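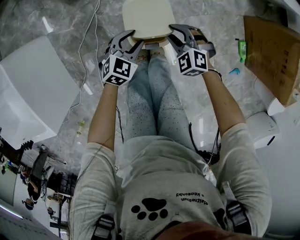 Re: Anyone else's floor switching over to the hand-held grippers?

From: Kurniawati Liew
Date: January 17, 2018
To: the shop floor list

On the list, a member from the Zoson plant wrote:

> We've been told that from September part of our packing crew moves over to
> recording work. Management says no one loses hours. I've been a packer for
> 7 years and I'd like to hear from somebody who has done it. Is it hard on
> the body? Do they time you? And what happens to you when the robot
> finally knows the job?

Hi all, I can answer some of this, because I moved over from packing at Tukix (the Perkamdale building, for those who know it) and I've been recording long enough to have opinions!

First, the body question. You wear a harness with straps over both shoulders and you hold a gripper in each hand, and everything you'd normally do with your fingers you now do with those. Picking up one square thing between two grippers sounds like nothing. Try it. For my first few shifts I squeezed way too hard, and my forearms ached in places packing never got to. My back is happier, though — no pallets. If they let you pick your harness, adjust the buckles before you start and ask someone to check them from behind. Also wear something light, that rig gets warm.

Timing: yes and no. We have a target of 40 good recordings a shift. A dropped piece doesn't count against you, but you do it over, and on a bad day that feels like the same thing. What helped was getting our lead to agree that setup time is work time. Get that in writing before September if you can. On our side it was only a verbal promise for the first while and we lost breaks over it.

The thing I didn't expect is how much they watch how you do it. In packing, if the box closed, fine. Now somebody at the desks looks through the recordings and asks why I turned my wrist at the end. I had no idea I did! Some of the older packers hate that part. I kind of like it, since it's the first time anybody here asked me how the job is done.

Your last question, I don't have a good answer. Kokkinos, the outfit that runs the recording side for us, says there will always be new tasks. Maybe so. Four of us came over from packing, and two have since gone back because they missed the talk on the line. It's a lot quieter over here, and you can't really chat with your hands full and a recording going. I asked for our packing grade to be kept while we record, so we can go back without starting over on pay, and that one we did get. I'd push for it before anything else.

Happy to send you the wording we used, just write me off list.

Kurniawati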